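How to gather household demonstrations with hand-held grippers, and when to stop
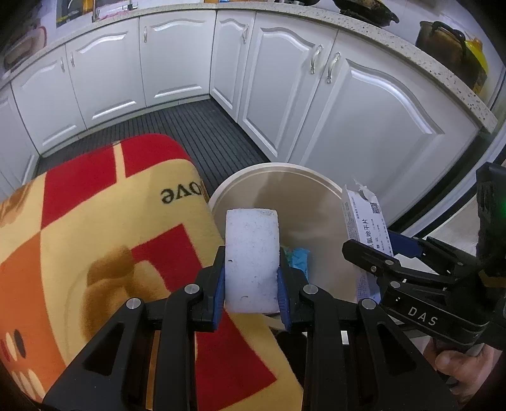 Most advice on collecting examples for a learning system comes down to "get more". I don't believe it, and this page is written on the assumption that you would like some reason to doubt it too. A pile of demonstrations is only worth what the policy can learn from it, and a lot of what gets recorded in homes teaches very little. Take a pair of objects like a white sponge and a small paper box with a torn top flap, one in each gripper. To a person they are both easy things to pick up. To a system that has to work out how far to close its jaws, they are different problems, and the torn flap makes the box a different problem again from a fresh one. If your set has 400 clips of fresh boxes and none of tattered ones, you have recorded one fact 400 times.

What follows is the method we settled on at Ovovau for two-handed work in kitchens. It is slower than the methods you will see promised elsewhere.

What you need

Two hand-held grippers with cameras fitted, charged.
A kitchen that people cook in.
A written list of tasks, one sentence each.
A log, on paper or in a spreadsheet.
A second person to check clips on the same day.

You do not need a mock-up kitchen. We used one at first, in the Garutari unit, and the policies trained on it fell over as soon as they met a patterned blanket or a worktop with pans left out on it.

Step 1. Write the task so that it can fail

"Tidy the sponge" is no good. "Lift the sponge out of the basin with the left gripper and set it down on the worktop, long side flat" is better, as two people watching the same clip should agree on whether it was done. Try this before you record anything. Do the task once, badly on purpose, and ask your checker to mark it. If the checker hesitates, rewrite the sentence.

You will be tempted to write tasks that suit the gripper. Write some that don't. Soft cloth, thin card and things with floppy edges are where the policy will be judged later on.

Step 2. Choose objects for their differences

Lay out what you plan to use and sort it by how it behaves in the jaws: squashy, stiff, crushable, slippery, limp. Five of each will do to start with. Resist the urge to buy a matching set. Empty medicine cartons, old sponges and worn cloths cost nothing and come with dents already in them. Do check printed packaging for names and addresses before it goes anywhere near a camera, and take out anything that was in it.

I have read claims that colour variety matters more than shape variety. I have not been able to reproduce that, and I would want to see the test set before I believed it.

Step 3. Set the start positions by lot

Left alone, people put the object in the same comfortable spot every time. They will swear they don't. Number the possible places (in the basin, beside it, on a blanket, near the sink, on the floor mat) and draw one before each clip. Do the same for which hand starts. It feels silly for the first few goes and then it becomes routine.

Step 4. Record

Hold both grippers in view of their cameras for a moment before you begin. If the cameras are tracked by matching features in the room, a blank cupboard door filling the picture is bad news, so stand where there is some clutter behind the work.

Then do the task at the pace you would want the robot to do it. New operators go too fast, get told to slow down, and then go so slowly that half the clip is hovering. Hovering gets learned. So does the little shake some people give an object to make sure it is held.

Keep your free fingers out of the jaws. If you steady the box with a fingertip, the system sees a grasp that worked and has no fingertip of its own to repeat it with.

If you drop something, carry on and pick it up, then mark the clip "recovery". Don't delete it. Don't drop things on purpose either; staged drops have a look about them and the recovery starts too early.

Step 5. Stop after 20

Do 20 clips of one task, then put the grippers down. This is the rule people argue with most. The grippers are awkward to hold for long, and tired operators take short cuts that nobody notices until training. Swap operators if you have two. Otherwise swap tasks, and preferably move to another part of the room.

Step 6. Check the same day

Your checker should watch every clip from the first two batches at full speed, then a random pick from the rest. Mark each one pass, recovery or bin. Write down the reason for every bin. In our log the usual ones are:

Tracking lost when one gripper passed in front of the other.
Object already gripped when the recording began.
Task done, but a different task from the one written down.
Two tasks run together in one clip.

The third is the most harmful. A clip that shows a perfectly good action under the wrong sentence will get through most automatic filters, ours included. We tried a filter called Filtau for this. It was useful for lost tracking and no help at all with wrong labels. I would not hand the checking over to anything like it yet.

Step 7. Train early and test unkindly

Train something small once you have a few batches. It will be poor. You want to know how it is poor. Run it on objects and positions that were not in the recordings, and keep those aside for good. If someone borrows a test sponge for recording, it is no longer a test sponge.

When the result comes back, look at the failures before you look at the score. If they bunch around one kind of object, record more of that kind. If they are spread all over, more clips of the same sort may not help you, and I would go back to the wording of the tasks.

How many do you need?

I don't know, and I am wary of anyone who gives you a round figure. On the Cârstea set we recorded more than 800 clips of cloth folding. The second half bought us very little, as it was nearly all one operator at one worktop. A smaller batch made in October, in a different kitchen with different cloths, did more for us. That is one project and one gripper design, so don't treat it as a law.

Before you pack up

Copy the recordings to two places and open a few from each copy. Write the room, the operator's code and the gripper settings in the log while you can still remember them. Wipe the finger pads, as crumbs and washing-up liquid both change the grip. If you move or swap a pad, note the clip number where it happened, and treat everything after it as a new batch.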